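Portes ouvertes chez Zemport : vous y étiez ?

vis_sans_fin
Passé dimanche 2 octobre. Grand hall, bras blancs, badges partout. Dix minutes devant celui-ci, pas convaincu :
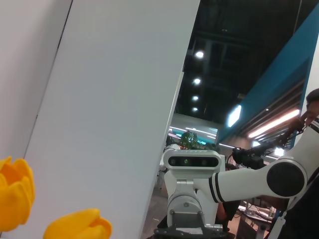
Re : Portes ouvertes chez Zemport
kobalt41
Tu es dur. Les doigts souples jaunes, pour des fruits, ça m'intéresse. Femke Michiels parlait de cinq kilos de charge.

vis_sans_fin
« Jusqu'à » cinq kilos. Bras tendu ou replié ? J'ai posé la question, j'attends toujours. Et le temps de cycle, pas un mot.

kobalt41
C'est une démo, pas une réception de machine.

mado_atelier
Pareil chez Schouten en mai, et on n'a jamais eu la fiche technique. Ma photo :

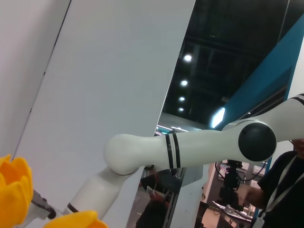 Le bras blanc et ses doigts jaunes, hall Zemport

vis_sans_fin
Merci. Je redemande la fiche lundi, sans y croire.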